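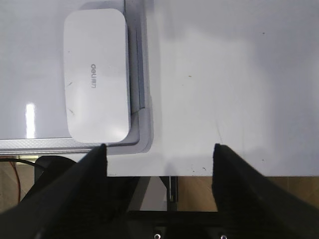
The gripper at the Berkau bench, fingers open, with a white deli box on the board.

Berkau's tabletop robot is back at work after 17 days off, a rest it did not ask for. The trouble was a loose finger mount, which let the left finger droop a little further with every grab.

Technician Muireann Brennan refitted both fingers and reset the zero point, a job the manual from Irnura puts at 2 hours. It took her until December.

"Most of that was the screws," she said. "They sent the wrong ones - twice."

The arm now gets a check every 100 cycles. The manual has recommended this since page one.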